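Ticket: Scale at packing bench 2 drifts and will not hold zero
Site: Vestisdale packing room
Opened by: Purificación Robles
Assigned to: Eusebio Barroso
Status: Closed
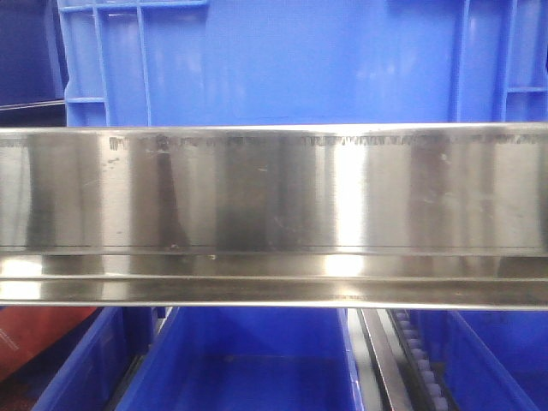 Reported fault

The bench scale shows a small weight with nothing on the pan. Pressing zero clears it, but the reading creeps back up within a few minutes. It started after the bench was moved to the wall by the loading door. We have been sending the Prekstead orders through bench 1 in the meantime, so there is a queue by mid-afternoon.

I have tried switching it off and on, and a different socket. No change.
P. Robles

Log

Entry 1 – E. Barroso
Asked for the reading with a test weight on. Purificación put the 500 g weight on the pan and got 506 g, then 509 g a little later. Took it off and the display stayed above zero. Asked her to leave the scale on overnight with nothing on it.

Entry 2 – P. Robles
Left on overnight. It read 11 g this morning. Zeroed it, and it was up to 3 g before I had finished the first carton. The bubble level is touching the ring on the left side. Not sure if it was like that before the move.

Entry 3 – E. Barroso
Please level it first. Turn the two front feet until the bubble sits in the middle, then check that all four feet touch the bench. Lift the pan off and look for crumbs, tape or bits of carton between the pan support and the housing. Do not press down on the support while the pan is off.

Entry 4 – P. Robles
Levelled. There was a folded strip of backing paper from the labels under the pan support, now removed. With the 500 g weight it reads 501 g and stays there. With the pan empty it holds zero for a while, then jumps by 1 or 2 g and drops back. It happens more when the loading door is open.

Entry 5 – E. Barroso
The jumping will be the draught. The creeping was most likely the paper. Two things to do: move the scale to the far end of the bench, away from the door, and run a calibration once it has been on for 30 minutes. The steps are in the Skukier manual under Service, not under Setup. You need the 2 kg weight, which Sarmiento borrowed in March and I think still has.

Entry 6 – P. Robles
Got the weight back from Sarmiento. First calibration stopped with Err 4. Second one went through. Readings now:
Empty: 0 g
500 g weight: 500 g
2 kg weight: 2,000 g
Same figures an hour later with the door open.

Entry 7 – E. Barroso
Err 4 means the pan moved during the count – fine if it passed the second time. Bench 2 can go back into use. I have added the level check to the monthly sheet. Please reopen this ticket if it drifts by more than 2 g in a shift.

Closed November 2025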